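News > Media releases > Household

Last updated: September

September – Zevine media office

Clevholm homewares maker Zevine will start selling its Sanna range of clear zip-top bags this month, with 11 stockists in Clevholm and Runthorpe carrying them from opening time.

The bags come in four sizes and are meant for the odds and ends that fill kitchen drawers – biscuit cutters, birthday candles, spare batteries. Each has a small light pink pattern printed on clear film, so the contents can still be seen.

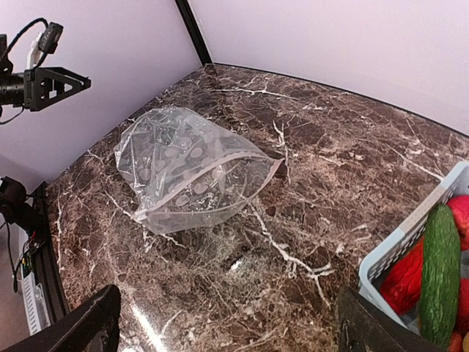
Almost 430 households tried the bags over winter. The most common request was for a wider opening on the largest size, and Zevine has made that change.

Packs will be sold singly or as a bundle of two. Colour options other than pink are planned for next year.

Media enquiries: Zevine media office, Clevholm.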